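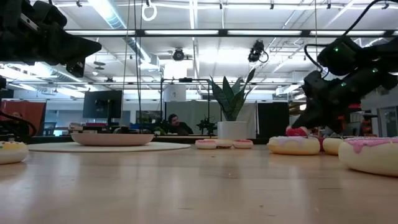 Can a density measurement be used to identify an unknown metal sample?

Density narrows the list of candidates and often settles the matter for a pure metal, but an alloy or a plated piece calls for a second test.

Measuring the Density of a Small Metal Sample by Water Displacement

Published October 20, 2023, by the Stastbridge Materials Teaching Laboratory

This procedure is intended for students in the introductory metals course. It applies to solid samples of copper, zinc, tin, aluminum and brass. It must not be used for lithium, sodium, potassium or calcium, all of which react with water. Samples in powder form are covered on a separate sheet.

Equipment

A balance reading to 0.01 g
A graduated cylinder, 100 mL, with 1 mL divisions
Distilled water at room temperature
Thin nylon thread
A thermometer
Lint-free wipes
The Skoltidach record sheet, one per sample

Step 1. Prepare the sample

Wipe the sample clean and inspect it for oil, loose scale and trapped dirt. Samples from the Grovau set are stored with a light protective oil and must be rinsed with ethanol, away from any flame, and left to dry completely. Deep pits or drilled holes should be noted on the record sheet – they hold air and will raise the measured volume.

Step 2. Weigh the sample

Zero the balance with the draft shield closed. Place the dry sample in the center of the pan, wait for the reading to settle, and record the mass to two decimal places. Remove the sample, check that the balance returns to zero, and weigh again. If the two readings differ by more than 0.02 g, clean the pan and repeat.

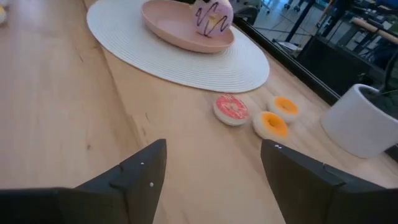
The mass must be taken before the sample touches water. A film of water left on a small piece can add enough to the reading to change the second decimal place, and threaded samples are especially slow to dry.

Step 3. Read the starting volume

Fill the cylinder to between 50 and 60 mL. Set it on a level surface and read the bottom of the meniscus at eye level, estimating to the nearest 0.5 mL. Record the water temperature beside the volume.

Step 4. Lower the sample

Tie the thread around the sample and lower it slowly until it is fully under water. Do not drop it; a falling sample may crack the base of the cylinder or splash water up the wall. Tap the cylinder gently to release any bubbles, then read the new volume.

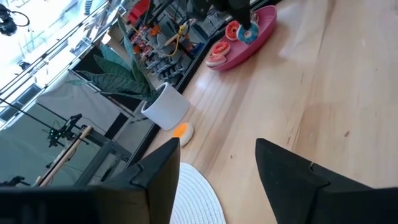
Step 5. Calculate the density

Subtract the starting volume from the final volume, and divide the mass by the result. For example, a sample with a mass of 177 g that raises the level from 60 mL to 80 mL has a volume of 20 mL and a density of 8.85 g/mL. This is close to the accepted value for copper, 8.96 g/mL. To convert to kilograms per cubic meter, multiply by 1000.

Step 6. Compare and report

Compare the result with the Muñoz table at the back of the course manual. Volume is the weaker of the two measurements – with a displacement under 6 mL, the reading error alone can make zinc and tin difficult to tell apart. In such cases, measure several pieces of the same metal together and report the combined mass and volume.

Return dried samples to their labeled trays and attach the record sheet to the laboratory report.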